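Kallen benchtop dispenser – Section 4: Flushing and first fill

4.1 Stand the unit on a level bench, 195 mm clear of the wall.
4.2 Fit the drip tray before opening either tap.
4.3 Fill the tank to the lower mark. Do not switch on the heater.
4.4 Draw 600 mL from each tap and discard it. Repeat until the water has no odour or colour.

CAUTION – The hot tap delivers water at up to 91 °C. Metal cups heat quickly.
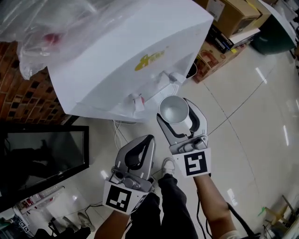 Melur Goh reports that her unit still tasted of plastic after the first flush, and that leaving the tank full overnight before step 4.4 cleared it. An overnight soak is permitted – keep the heater off.

4.5 Switch on the heater and wait for the indicator to go out.
4.6 Descale every 2 months in hard water areas.

Comments

Faizal Pelupessy: Does 4.4 apply after descaling as well?
Menura Support: Yes, both taps, same volume.
Guest: Tray on mine only seats if you tilt the back down first.

Contact Menura Support | © Menura Appliances | Back to top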